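Parish historians should stop rounding acreages

The Fudcombe enclosure award gives the Hosov holding as 283 acres. Most local accounts print 300, and one prints "nearly 300". The difference looks small until the rents are worked out, and then the family appears to have paid less per acre than any neighbour. Two articles have been built on that supposed favour.

The error has a simple origin. The first transcript was made in October, in poor light, by a copyist who rounded anything above 100 and left the smaller parcels alone. Later writers used the transcript and did not go back to the award.

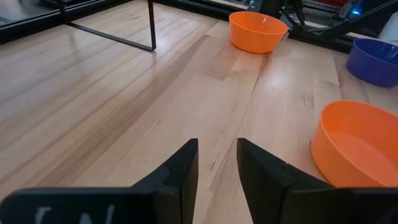
Rounding also hides sales. The holding lost 20 acres to the Drosar estate within a generation – a transfer recorded in the deeds but invisible in the printed histories, where both totals come out the same.

I would ask for 2 things from anyone publishing on land in the county. Give the figure as written, with the unit. State whether it was read from the original or from a copy. Customary acres should stay customary, with any conversion put in a note.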